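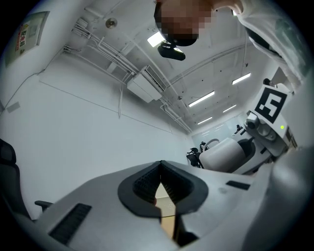

Okside sets equipment budget for robot training in Panadcombe

PANADCOMBE, December 2021 – Okside will buy 102 hand-held grippers and 3 robot arms for its training rooms in Panadcombe and Rorkcombe. The order was placed with the supplier Kälin after a comparison of several offers.

The grippers will come first. They cost less than the arms and people can use them at a normal table, so the rooms need few changes. The plan includes 768 hours of operator time and 300 spare finger pads – a part which was missing in the last budget.

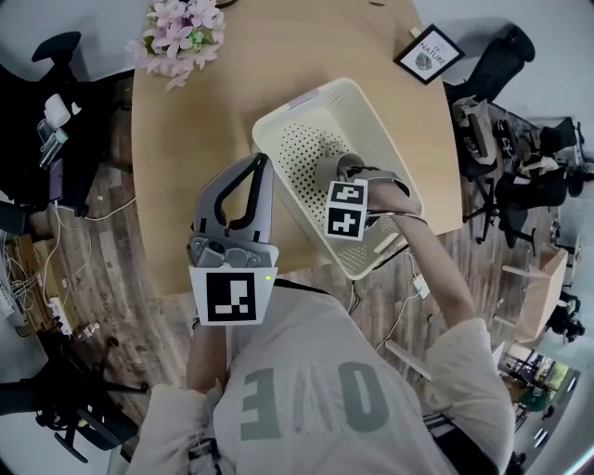 Work with two hand-held grippers and a white basket at an oval table.

Delivery to Rorkcombe will follow when the power supply there is renewed.

Print this page | E-mail this page

Recent releases
Okside extends lease in Rorkcombe
Kälin opens spare parts desk

Contact: Okside Press Office, Panadcombe
© 2021 Okside | Back to top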